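I went to the Priltport open day expecting to be bored by lunch. Forty minutes later I was still glued to one gray bin, rooting for a robot arm like it was my kid's soccer team!

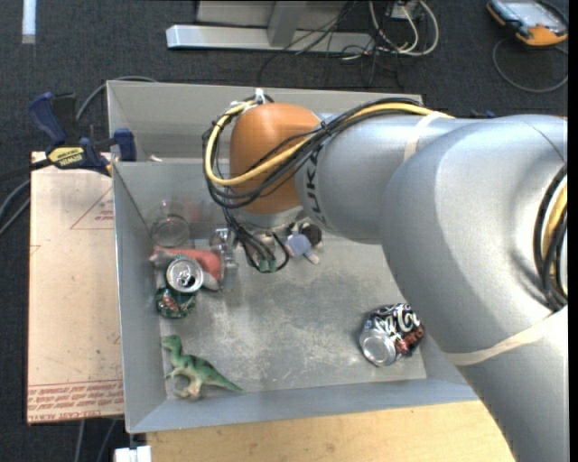
The KUKA arm over its bin of cans and toys, dinosaur included.

Soo-ah Hong, who ran the demo, told us the team had logged 144 tries that week - and she talked about the misses as happily as the hits. I loved that. Most demos I've been to are so polished you learn nothing (the one in February was basically a dance show). Give me a messy bin and a dented can any day, and let people stand there and ask questions.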